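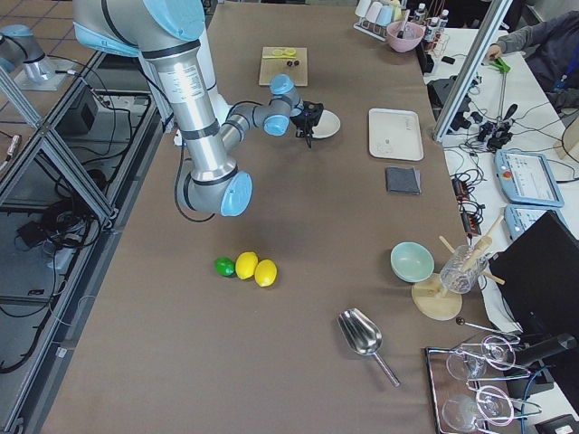 Flondora opens its first tasting kitchen in Wenitz

Print this page | E-mail this page

WENITZ, February 10, 2018 — Flondora, the maker of citrus syrups from Detberg, opens today a tasting kitchen in the old post office of Wenitz. Visitors can try the syrups with lemon and lime and learn to mix simple drinks without alcohol.

The company started in a rented garage and now sells 3,000 bottles each month. Until now, all of them were sold through small shops and by mail.

"Our customers have asked us for many years where they can taste before they buy," says Ronja Amundsen, founder of Flondora. "In Detberg we had no room for guests. In Wenitz we have a large room, good light and a bus stop at the door."

The kitchen offers 2 courses every week, one for beginners and one for cafe owners. For the October opening of the second floor, 234 people have already put their names on the list — registration stays open. The fruit is delivered by Bhatia, a family importer in Wenitz.

The first 1,000 visitors receive a small bottle of lemon syrup. Entrance is free.

Print | E-mail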